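遮光帘用了一个冬天：Forkel 黑布帘加金属夹套装，到底值不值

先说结论的一半：布还行，夹子凑合，说明书可以直接扔。另一半放在后面，看完再决定要不要下单。

我一向不太相信“整套解决方案”这种说法。一块布，一包夹子，印个盒子，价钱就能翻上去。Forkel 这套东西我在购物车里放了很久，商品页上写着“专业级吸光”“十分钟变身暗房”，评论区清一色五颗星，看得人心里发毛。最后下单是因为 Elsie Te Moana 她们在 Rosthorpe 的排练室也想把墙遮起来，我们合买了两套，一人一套，运费能省一点。

收货

布是叠成方块压在袋子里寄来的，压得很实。打开以后一股新布的味道，晾了两晚才散。折痕非常顽固。商品页说“悬挂后自然垂平”，这句话我不认。我挂上去以后等了一个星期，横着的折痕还是一道一道的，竖着的也在。蒸汽熨斗隔着毛巾走了一遍，好了一些，没有全好。要是您买来是为了拍照做背景，这一点请认真考虑，侧光一打，每一道折都看得见。要是只想把白墙盖住，那无所谓，我现在也懒得管了。

颜色是黑的，这个没有骗人。吸光的程度嘛，比我以前用的旧床单强，跟正经的植绒布比还差一截。正面看很沉，斜着看会泛一点灰。商品页那张纯黑如墨的效果图，我怀疑是调过的。

边缝走线直，没有脱线，洗过一次（冷水，没有甩干），没怎么掉色，缩水我没有量，挂回去位置还是对的。这一项我给好评，给得不算情愿，但确实没挑出毛病。

夹子

套装里最让我犹豫的部分。金属小夹子，咬力不小，手劲弱的人捏起来费劲，Ebere Onuoha 来帮忙那天捏了几个就甩手不干了。夹得住倒是夹得住，问题在于间距。说明书建议“均匀分布”，可是布有自重，夹子之间那一段会往下坠，帘子上沿就成了波浪形。想要平，就得多用夹子，而多用夹子就得另外买。我不觉得这是巧合。

还有一个细节：夹口没有包胶。薄一点的布长期夹着会留印，这块布厚，目前只是压出一个小凹痕，用指甲刮一刮能恢复大半。

我试过几种办法，留给后来的人参考：

先夹两头，再夹中间，顺序反过来会越夹越歪。
接缝那里两块布要叠一点再夹，不然会露出一条墙，白得刺眼。
上沿往后折一道再夹，布厚了，咬得更稳，下坠也轻。
靠门的一侧别挂得太满，门一开就会蹭到布。

最后这条是教训。我的那间屋子小，门和后墙的帘子离得很近，第一次挂的时候只顾着把墙盖全，完全没想门的事。

承重

商品页没有给夹子的承重数据。我写信去问，对方回复说“日常使用足够”，等于没有回答。我自己拿厨房秤挂过东西试，700 克的一袋米夹在布上吊了一晚，早上还在。这只能说明那一个夹子在那一个晚上没有问题，换一个夹子、换一块布我不敢保证。所以太重的装饰我一律不往上挂，布本身的分量就够它受的了。

在布上贴字

很多人买黑帘子是为了做背景墙，我也顺手试了。剪出来的大字，圆滚滚的那种泡泡体，浅色带描边，压在黑布上效果出乎意料地好，隔着整间屋子都能认。这一点算是黑布的长处，白墙上贴同样的字会显得很淡。

固定方式有讲究。双面胶在这种布面上基本没用，头一天贴，夜里就开始卷角。热熔胶我没敢试，怕毁布。大头针最省事，针眼事后也看不太出来。Nnamdi Dauda 建议用魔术贴，说他在 Nasano 做展位时一直这么弄，我买了一卷，毛面对这块布几乎不起作用，白花钱。可能他那边的布不一样。

排字的时候一定要先把门关上看一遍，再把门打开看一遍。我说过门会蹭到布，其实更烦的是门会挡字。从屋子这头看过去，最右边的字母很容易被遮掉一块。解决办法无非是整体往左挪，可是针已经扎好了，谁都不想重来。

隔音？

盒子上居然印了“降噪”两个字。我不知道写这两个字的人是怎么想的。一层布挂在墙前面，拍手的回声是闷了一点点，隔壁说话照样听得清清楚楚。Aminu Akande 专门带了录音笔来，在屋里录了挂之前和挂之后两段，放给我听，我差点分不出哪段是哪段。他倒是坚持说有区别。有需要隔音的朋友请去看别的产品，别被盒子带偏。

跟别家比

Pillai 也有一款类似的，布更薄，配的是塑料钩子，便宜不少。我借来挂过一个下午，透光明显，窗帘后面的灯亮着的时候能看出一团光晕。钩子倒是比夹子好用，装拆都快。如果能拿 Pillai 的钩子配 Forkel 的布就理想了，可惜钩子需要轨道，夹子不需要，混不起来。

还有一个选择是去布料市场自己扯一块，夹子另买。我算过，大概率更省钱，只是要自己锁边。会用缝纫机的人没必要买套装，这句话我可以说得很肯定。

售后

缺了一个夹子，写邮件过去，编号 3902 的工单，等了 16 天才收到补寄的。补来的那一个和原来的颜色略有差别，挂在高处看不出来，我也就没再追究。客服语气很客气，可每封信都要我重新说一遍问题，到第三封我已经开始复制粘贴了。

给分

布：及格以上。
夹子：能用，数量给得小气。
说明书：不如没有。
宣传语：请自行打对折，再打对折。

满分五分的话我给 3 分。从十二月挂到现在没有掉下来过，这是实话；折痕到今天还在，这也是实话。Hadiza Briggs 看完我这篇草稿说三分太苛刻了，她那套用着很满意。她的屋子天花板高，门又开在对面，遇到的麻烦自然少。各位量好自己的房间再说。

挂好以后在我屋里的样子，折痕、接缝、夹子和字都在：

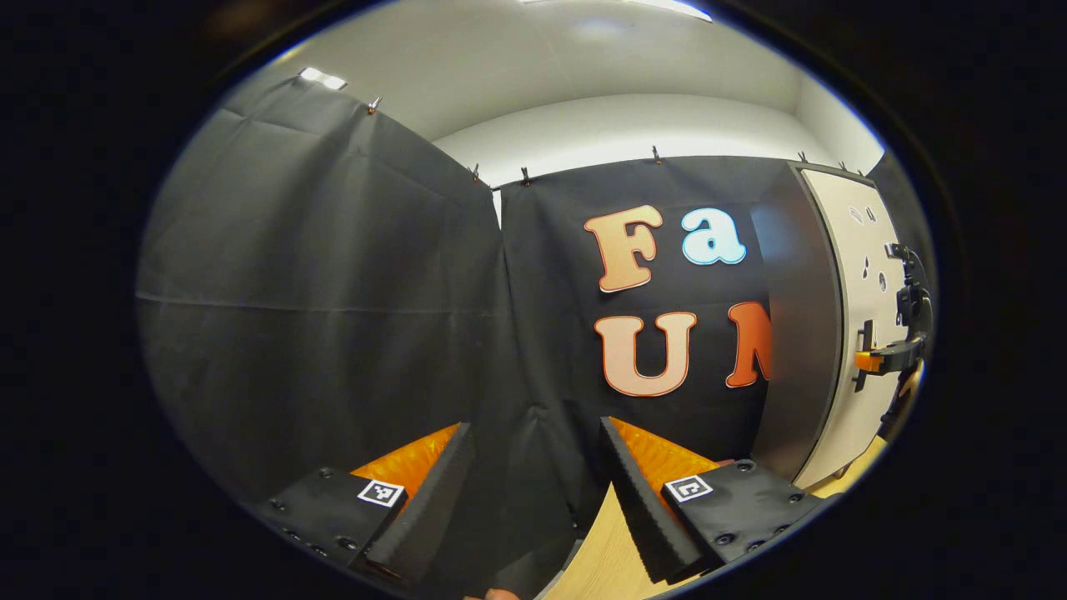 补充：清洗与收纳

落灰比想象中快，黑布尤其显脏。粘毛滚筒可以对付浮灰，顺着一个方向滚，来回滚会起毛。收的时候千万别照原样叠成方块，卷在纸筒上最好，找不到纸筒就松松地卷起来，外面套个旧枕套。夹子单独装袋，和布放在一起会勾丝，我已经勾了一处。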